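Kitchen corner: the plastic table, crockery and a plea about spoons

January 30, 2026

Quick one this month, I'm writing it between two other jobs so forgive the state of it.

Thank you to everyone who brought things in for the Hayes Room kitchen. The appeal went out in October and we've had a steady trickle ever since, mostly bowls. We are fine for bowls now. Really. Mugs still welcome, plates very welcome, anything with a lid and the right lid even more so.

The blue-grey plastic table is staying. I know there was talk of swapping it for the folding one from the Mosel Street hall but that one wobbles and weighs a ton. The plastic one wipes down in seconds and it's the right height for laying up. It does mark though. Reddish-brown scuffs across the top, and plenty of scratches if you get down and look.

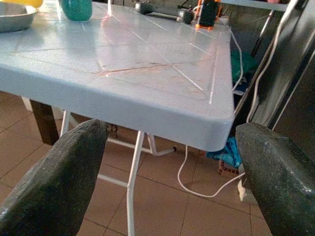
Tried washing up liquid, tried bicarb, tried the cream cleaner from under the sink. Bicarb paste did best on the test patch by the wall, left on while the kettle boiled and then rubbed off with a damp cloth. No wire wool please!! It takes the shine off and then the dirt sticks worse than before. The grooves want an old toothbrush, there's one in the jar by the taps with tape round the handle. Not for teeth.

Laying up for Soup Lunch. We had 40 in last time and the queue went out of the door, so this time everything gets put out before the doors open. Bowls at the back, plates in front, mugs at the side with handles facing out so people can grab and go. Soup is leek and potato, plus the red lentil one. Bread from Flusier as usual, they are letting us have it at the old price, very kind of them. Lunch stays at what you can manage, tin by the hatch. Last one made 200 pounds after costs, which goes towards the new water heater. We need 800 so a fair way to go yet.

Metal things. The steel plates and bowls are lovely and light and don't chip, but they get hot quick with soup in, so please warn people or hand them over on a tray. They can go in the bottom rack of the dishwasher. Dry them stright away or they spot. The pottery mugs are better done by hand if there's time, and there usualy isn't, so top rack and fingers crossed.

The coloured plastic bowls are for the little ones and for fruit. Not for the microwave, one has gone already and the smell hung about all afternoon.

Spoons! We bought 30 and there are nowhere near that many in the drawer now. Check your bags, check your cars, check the pockets of the aprons before they go home for a wash. One spoon to a plate when you lay up, put it on the plate and not on the bare table, saves wiping twice. 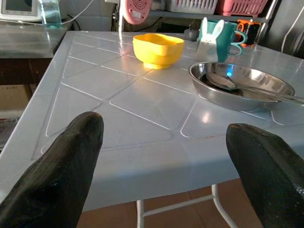
Cupboard labels

New ones are up, done on the Serus label maker so they might stay stuck this time. Left cupboard is plates and bowls, right is mugs and jugs, tea towels in the drawer under the hatch. If it hasn't got a label put it on the side and I'll find it a home. Key for the tall cupboard is back on its hook, please leave it there.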